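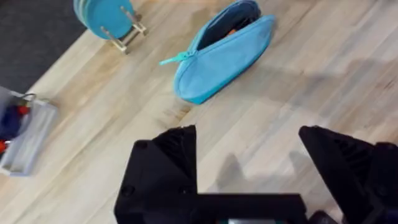
By Saturday the machine had been in my aunt's kitchen for most of a week, and she had stopped putting on lipstick for it.

It came from a company called Luledis, up the valley in Kirui, and they had lent it to 80 households to find out whether it could do chores yet. That was how the letter put it, "yet," and my aunt read the word out loud to me over the phone twice. She had never in her life been picked for anything, not even jury duty, and she said yes before she got to the second page. Then she called me to come and read the second page.

So I drove over every morning with rolls from the bakery, and we sat in the two good chairs with our coffee and watched an arm try to clear a table. She had given it the teal plates to work with, the ones my uncle bought her the year the shop did well, and I told her that was crazy and she should use the chipped ones from the garage. She said a guest gets the good plates. They stood in their little wooden rack, very straight, and I believe I held my breath every time the black fingers went anywhere near them.

The plates were fine, though. It handled a plate better than I do. What it could not manage was the blue pencil pouch. It would come down over the thing, wide open, and stop, and think (I don't know what else to call it), and back up, and come down again a hair to the left. A soft thing with a zipper half undone is a different shape every time you touch it. My aunt would lean forward with her roll in her hand and say "Pinch it, sweetheart, just pinch it," the same way she had talked me through tying my shoes on the back steps when I was five.

There was a counter on the tablet, and in the evenings she copied the number onto the calendar by the stove. Tries, it meant, good and bad together. Wednesday's box said 827 and Thursday's said 1,312, and she was as proud of those as if she had run the miles herself. I asked her how many were good ones. She said she hadn't written that down, it didn't seem polite.

I should say that my aunt's hands had been bad since spring. She could still lift a cup, but buttons were a trouble, and zippers were worse, and I had noticed without mentioning it that she'd left that pouch open for weeks. I think she liked the company of something that had to go slow.

Saturday, a little after ten, it got the pouch. It came down crooked, caught one end, and carried it all the way over to the gray caddy with the rest of it swinging, and let go. My aunt put down her coffee and clapped. Then she got up, took the pouch out of the caddy, and laid it back on the table at a worse angle than before.

"Again," she told it, and asked me if there was any butter left.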